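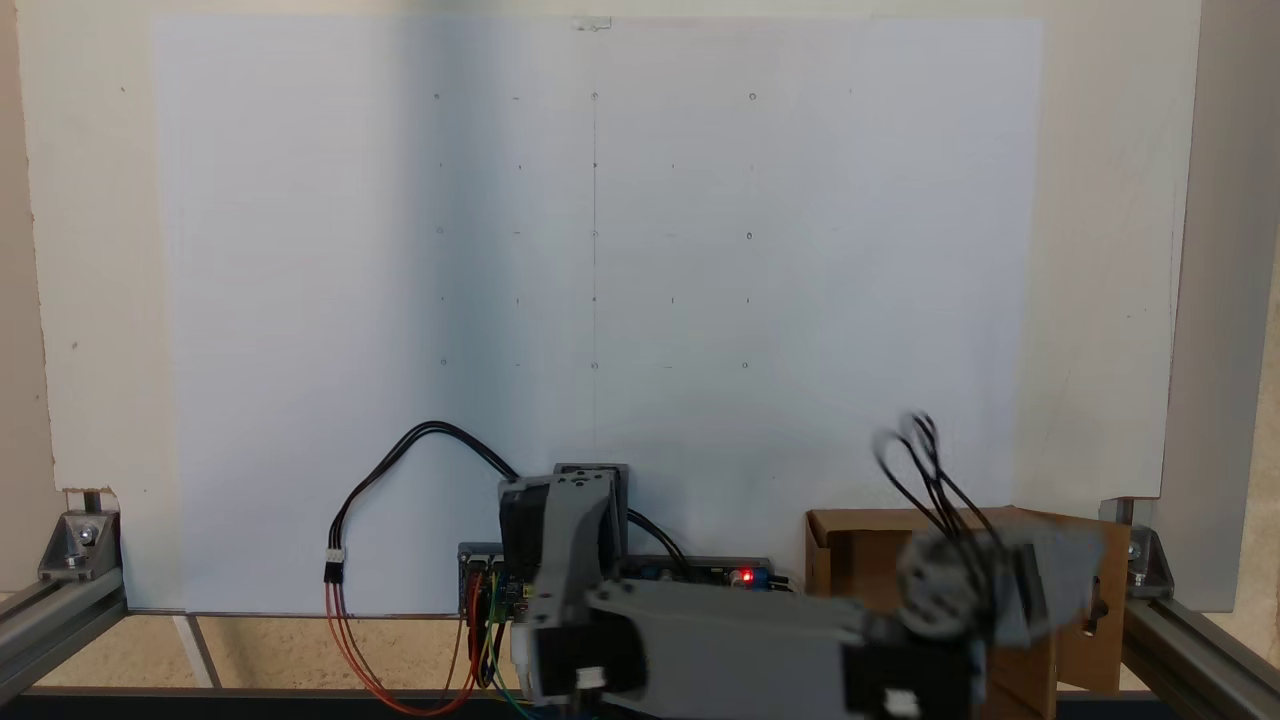 Best way to hang a big sheet of paper upright?

Posted in: Workshop and Craft Room

paldale_pete
I need to fix large sheets of white paper to a cream board so I can mark them up standing in front of them. The sheet has to hang flat and come off again without tearing, as I change it often. At present I use one small see-through clip at the top, near the middle. It holds, but I don't trust it once I start leaning on the paper. Tape pulls the surface off. What do other people use?

jornel
One clip is fine for looking at and no good for drawing on. Put one in each top corner and leave the middle alone. I had 7 sheets up all through December like that and none of them moved.

tatty_apron
Disagree about leaving the middle alone. On wide paper the top edge sags between the corners and you get a soft wave down the sheet. I use three clips, corners and centre.

jornel
What weight is your paper? I'm on 300 gsm and it doesn't sag.

tatty_apron
Lining paper off the roll, so a lot thinner. Fair enough.

opoku_sheds
Magnets, if you can put a steel strip behind the board. I paid 3 pounds for a bag of them at Rekero and they have lasted well. They slide a bit if you knock them but the paper never tears.

paldale_pete
No steel behind it and I'd sooner not take the board down. It's bolted in at the bottom with corner brackets.

greyhen
Low tack tape, the sort decorators use. Press it on your jumper first to take some of the stick off. Comes away clean.

tatty_apron
Not off lining paper it doesn't. Leave it overnight and it lifts the fibres every time.

greyhen
Never had that happen, and I've been through a 500 sheet pack. Maybe yours was old.

paldale_pete
Related question. I rule a faint pencil line down the middle and set out my rows of dots and small circles from that. How do you get the line upright? Measuring in from both edges doesn't always work as the paper isn't always cut square.

opoku_sheds
Plumb line. A bit of thread and a nut will do. Hang it from the top clip, make two marks, join them up.

jornel
Or draw it on the table before you hang the sheet. Much easier than ruling on a wall.

opoku_sheds
Only if it then goes up straight - mine never does.

paldale_pete
I'll try the thread, and two more clips for the corners. Will leave the tape for now.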